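# The Cheerful Return of the Colored Table

January 2023

For years my kitchen drawer was all stainless steel, and I never gave it a thought. Then a friend handed me a fork with a fat pink handle at a potluck, and I have been hopelessly keen on color ever since!

Color at the table is having a lovely moment. At Jiserlow, a little housewares shop I can't walk past, one long shelf has gone over to maroon plates, mustard bowls and tumblers in every green you can think of. Bristex does soft-grip flatware in 12 shades (I own three of them, and I'm eyeing a fourth). Rustad, better known for plain white dishes, is bringing out a blue line in April.

What I like best is how little matching it takes. Start with a tray, something quiet like a blue-gray, and let everything else be louder. A dark red plate looks wonderful on it. So does pressed glass, the kind with diamonds or facets cut all over, which feels so good in the hand and turns plain tap water into a treat. My own green ones came from a Brovum sale, eight in a box, and I use them for juice, for pencils, for the stubby end of a bunch of parsley.

And the thick handles! People with sore hands have loved them forever, and kids take to them right away. They're easy to hold on to when you're eating on the couch, and they look so friendly lying next to a plate.

Skip the tablecloth if your table is wood. All that grain showing between the colors is half the fun, especially near a big window, where a glossy top picks up the light and breakfast gets a bit of a glow.
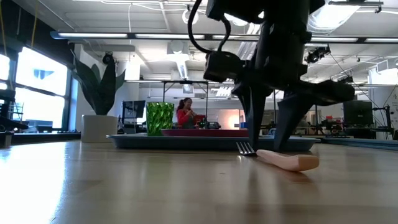
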